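Search this site Enter keywords Go

Review: the Plundberg path, surface and edging

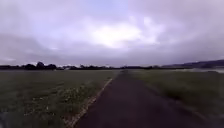
The Gristanska access group assessed the Plundberg path in March for its suitability for walkers, wheelchair users and cyclists. The route is 1,600 metres long and is laid in dark asphalt. It is level throughout and gave a comfortable ride on all wheels tested.

The pale edging strip is less satisfactory. Grass has encroached in places, and repairs are advised along 111 metres. There is no shelter, and visitors should dress for wind.

Overall rating: good. The Drevov route will be reviewed separately.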